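Griltent opens home recording programme in Dirkodby

Griltent has begun gathering examples of everyday hand work for Civura, its learning system for household robots. The first 37 people started in November.
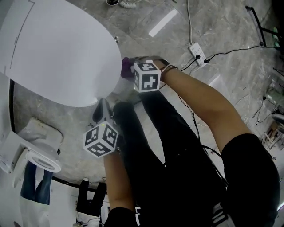

Coded marker cubes worn on both arms during a recording.

The company has 284 tasks on its list and plans to record each one 100 times. "We want ordinary people working at their own pace," said Rosalie Steiner, programme lead at Griltent.

Press contact: Lotte Verbruggen, Griltent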